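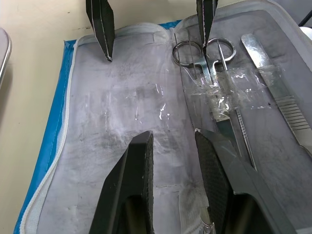
Second half of term: the instrument job

I said I would write up what the club has been doing, and I've put it off long enough that some of this is from memory.

For anyone new, I help out with the student robotics club at Stokley. We have the two-armed robot, which the students call Gullano after a team name from an older competition, and we have a room we can use until nine in the evening. In September we chose a project for the year. The choice was between sorting recycling and handling surgical instruments. The instruments won by a good margin, mainly on the strength of a short talk by Lingyun Jiang, who had spent part of the summer on a placement in a hospital supplies department and came back with a lot to say about trays.

The task as we wrote it down is simple. Instruments come in some sort of packaging, there is a steel tray on the table, and the robot has to get the instruments to the tray without dropping them or tearing anything it shouldn't. One student drives the arms while the others watch and take notes, and the recordings are used afterwards for training. We had 2,109 recordings on the drive when I last looked, and 993 of those passed the check that Jinfeng Mao wrote. The rest are false starts, stalls, runs where a camera had dropped out, and a long stretch from before we fixed the clock on the left arm.

Scissors were the first thing everybody wanted to try, and they are easier than they look. The finger rings give the gripper something to go for. A scalpel handle is harder. It is flat and polished at one end, and if the fingers come down a few millimetres out they slide along it. We use handles only, no blades fitted, and that is a club rule as well as a college one.

Cases and pouches are a separate problem. With a zipped case you have a stiff edge to hold and a lining that moves when you push on it. Clear plastic is bad for the cameras. It creases, each crease throws a highlight, and the highlights shift whenever an arm moves over them. Cai, our newest member, spent two evenings moving the lamps about and got some improvement. Pouches are lighter and tend to slide, so one arm usually has to hold while the other does the work.

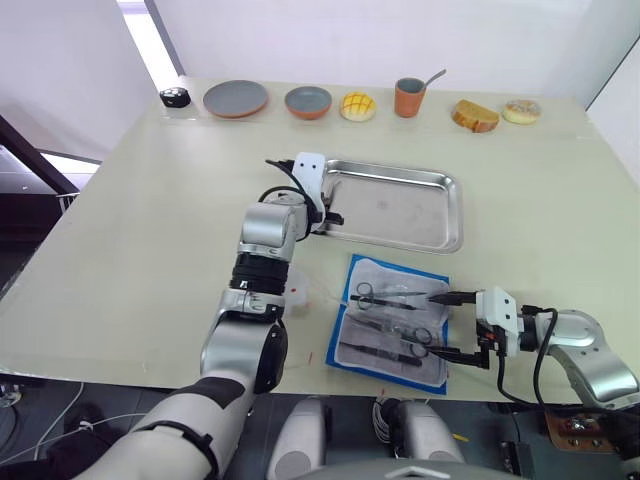 We also argued about the table. Lingyun wanted it clear apart from the tray and the packaging, so that the students driving had less to think about. Jinfeng wanted other things left out along the back, crockery and bread and so on, so that whatever we train doesn't fall over the first time it sees a cup. We settled on doing both and labelling which was which. I think Jinfeng was right, but the labelling has made the file names very long.

The driving itself has improved a lot. At the start of term most people moved one arm, stopped, then moved the other. Now a few of them use both together without seeming to think about it. The best set so far is 143 good runs from one pair of students over a fortnight. They kept a notebook of what went wrong, and I have asked the others to do the same. The most common entry is "wrist too low".

Things still to do before the Catov open evening: replace the worn grip pads, tidy the cabling so it stops catching on the wrists, and decide whether we show the robot running by itself or with a driver. My preference is for a driver. The trained version manages scissors on a bare table fairly well and is poor at nearly everything else, and visitors will want to see both arms doing something.

We also need a second tray. If anyone reading has a plain steel one they don't want, leave a comment or drop it at the front desk with the club's name on it.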